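3.2 The tube task

I'll admit the tube was my idea, and Hnat Kovalchuk still hasn't forgiven me for it! Our class project (we named it Zondex, after a long evening) needed one small, squishy thing that every team could pick up with the hand-held grippers and put in the pink box. Carys Rees wanted a wooden block. I wanted something that wrinkles when you squeeze it, and I won.

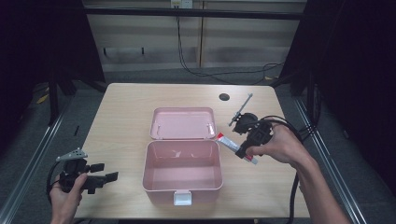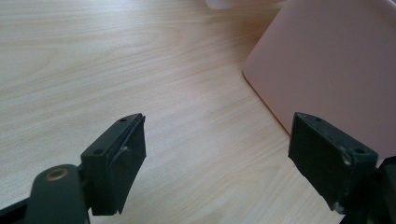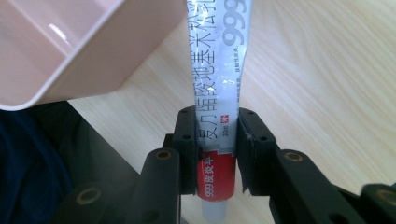
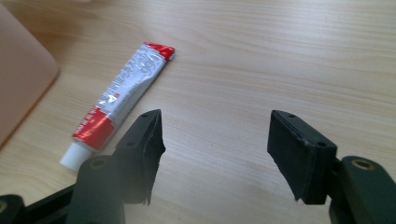 Figure 2. The tube task: one view from head height, then three from cameras on the grippers.

Over the semester we recorded 541 tries, and Carys threw out every one where a cable snagged on the table (so many cables!). That left 400 clean ones for training, way short of the 3,000 we'd bragged about in our proposal, but we were students with a December deadline and other classes to pass.

Most of our arguments were over where to squeeze. Hnat likes to grab low, near the cap, and I go for the middle, so the first model we trained sort of split the difference and dithered over the table. We ended up writing a grip rule on the whiteboard, and Section 3.3 goes through how we scored it.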